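From: Foststead list member
To: Clustlow Toy Library list
Subject: Re: loose bricks, and what to keep on the play table

Earlier message:

> The tub of big bricks came back short again in November. The inventory
> sheet says 62 and we are well under that. I also think the tables are
> getting too crowded for the little ones. Could whoever sets up at
> Foststead write down what they put out and how they clean it? I would
> like the same setup at both sites if possible.

I do most of the setup at Foststead, so I'll answer both parts.

On the bricks first. We no longer tip the tub out. A few bricks go on the table at the start and the rest stay in the tub on the shelf. When all 62 were out at once they ended up under the radiator, in coat pockets and in the book box. With one red, one green and one yellow, a three-year-old can see at a glance what is there and what is missing. Older kids can ask for more and they usually do.

I put the bricks well apart to start with. If they are already stacked, the first child to arrive knocks the stack over and walks off. If they are spread out, somebody has to bring them together, and that keeps them at the table longer. I don't worry about which way up they land.

The bigger things go along the back by the wall: the blue patterned roll with its string tied, the sponge and the dinosaur backpack.

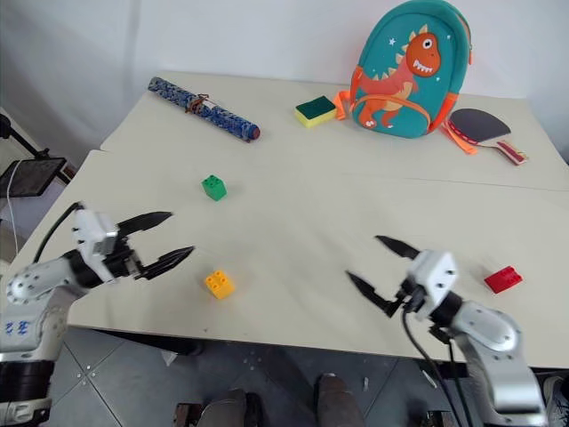 One parent asked whether the backpack shouldn't go on a hook, as the kids go straight for the dinosaur and forget the bricks.

I can see that, and at Clustlow you have hooks at the right height. Ours are too high for the children to reach. The backpack is part of the packing game at the end, so I want it where they can get at it. Small bricks go in it, then it goes back on the table for the next child. If it is a distraction at your site, hang it up and bring it down for the last 40 minutes.

On cleaning. The sponge stays out the whole session. Use the yellow side for the tabletop and keep the green side for dried glue, and don't press hard with it. The Grutis spray we were given is fine on the tables but please don't use it on the bricks. Warm water and dish soap is enough for those. I do them in the sink in a mesh bag, shake the bag, and leave them stud side down on a towel overnight.

We use two tables pushed together. Check the join before you put anything away – crumbs and paper bits collect there. The surface marks easily and I have stopped trying to get every smudge off. If it is clean enough to put a snack on, it is clean enough.

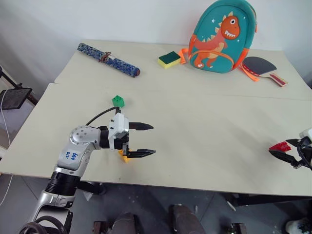 Front and back tables together, with the roll and the sponge on the back one.

The roll should be tied before it goes back on the shelf. A plain bow is best, as a double knot takes ages to undo with a line of children waiting.

For the younger group I like a cloth on the table. It cuts the noise a great deal when bricks get dropped. It does wrinkle and you will be smoothing it down all morning, and a tall brick can tip if it is standing on a fold. Cream or another pale color is best, so the bricks stand out.
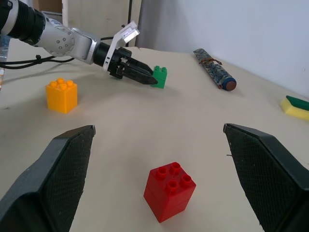
Wubshet has tried a cloth as well, and the word from there is that it slid off twice in one session until they put clips on the corners.

Clips are a good idea and I will get a set. Until then, tuck the cloth under at the wall side.

As for the missing bricks, I have found four behind the shelf and will bring them over. Please change the sheet when you have them – I would sooner have a correct low number than keep looking for bricks that went home with someone last spring.

Foststead setup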